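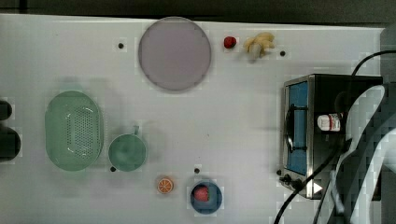 Lăcrămioara Dumitrescu had a rule for breakfast, and the rule was that her grandmother must be served first. It did not matter that her grandmother was in another country and would not come until July. A place was kept for her.

"She takes the big plate," said Lăcrămioara. "The one with the colour of evening."

"And what do I take?" asked Emilian Crăciun. He was her uncle, and he had been invited as a customer.

"You take the blue bowl. There is one strawberry in it. It is your favourite."

He did not remember that it was his favourite, but he thanked her. He had driven from the town of Butach in the rain, a long way, and he would have liked a real coffee in the green cup. Instead he lifted the cup to his mouth, made the sound of drinking, and said it was a little too hot. She was pleased with this. She told him that the cook, Nantana, always made it too hot.

Nantana Kaewmanee lived in the next flat and was 80 years old. She was not really the cook. But last winter she had shown Lăcrămioara how to wash rice in a colander, moving the hand slowly in a circle, and since that day she had the position in the restaurant and could not be dismissed from it.

"Today she is resting," said Lăcrămioara. "So I must do the toast, the bananas and the sauce."

"Sauce with bananas?"

"It is what Grandmother ordered."

Emilian looked at the toaster oven and asked how long the toast would need. She thought about it seriously. Then she said 48 minutes, and that he could tell her a story while he waited.

So he told her about his own grandmother, who had kept a kitchen in Butach with a stove that smoked, and who also set one plate too many, every day. When he was a boy he believed it was for a ghost. Later he understood it was for his father, who worked away on the ships and came home almost never. The plate was washed each night, although it had not been used.

Lăcrămioara listened with her chin on her hands. "Did he come?"

"Sometimes. One time he came in the middle of the soup."

"And the plate was ready."

"It was ready, yes."

She got down from her chair and moved the orange slice to the middle of the big plate. She looked at it, and took it away again, and went to find the ketchup.

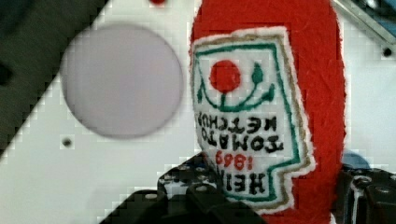 Why did Grandmother want ketchup at her breakfast?

She had eaten it on her eggs at her first breakfast in Canada, thinking it was a kind of jam, and afterwards she was too proud to say she had made a mistake.

Emilian told this to Lăcrămioara while she was pouring, and she nodded, for she had heard it before from her mother. She poured with both hands. Then she asked him to move his elbow, please, as the toast was ready and she needed the room.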